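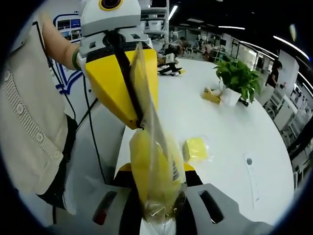 Parisa Daneshvar holds that a clear bag is the only kind worth using for food, as it saves opening five others to find the one you want. Her short guide to kitchen storage, *The Fidgate Pantry Book*, is often cited on the subject, though later writers have disagreed with parts of it.

A **clear food bag** is a bag of thin, transparent plastic film used to carry, store or portion food. It may be sold flat in boxes, torn from a roll in a produce aisle, or filled and sealed by a packer before it reaches the store.

## Material and sizes

Most clear food bags are made of polyethylene or polypropylene. Polyethylene is softer and stretches before it tears. Polypropylene is stiffer, has more shine and crackles when handled. Household bags are commonly sold by volume; the Griltamico range, for instance, runs up to 1125 milliliters, with 20 bags to a box.

## Closing

The simplest closure is an overhand knot in the film itself. It needs no extra parts, but a tight knot usually has to be cut. Other methods include:

- wire twist ties
- flat plastic clips
- adhesive tape at the neck
- press-to-close strips molded into the film

## Use with fruit

Bags keep small or loose fruit together on the way home. Bananas are a disputed case. The film holds in moisture and the ethylene gas the fruit gives off, which can speed ripening. Daneshvar advises taking them out on arrival – Binta Obi, writing in the Nivthorpe household series, leaves them bagged with the neck open.

## Handling

A filled bag is normally lifted by the gathered neck so that the weight settles at the bottom. Sharp stems and box corners are the usual cause of splits. Bags that have held dry goods can be shaken out and used again; those that have held raw meat are thrown away.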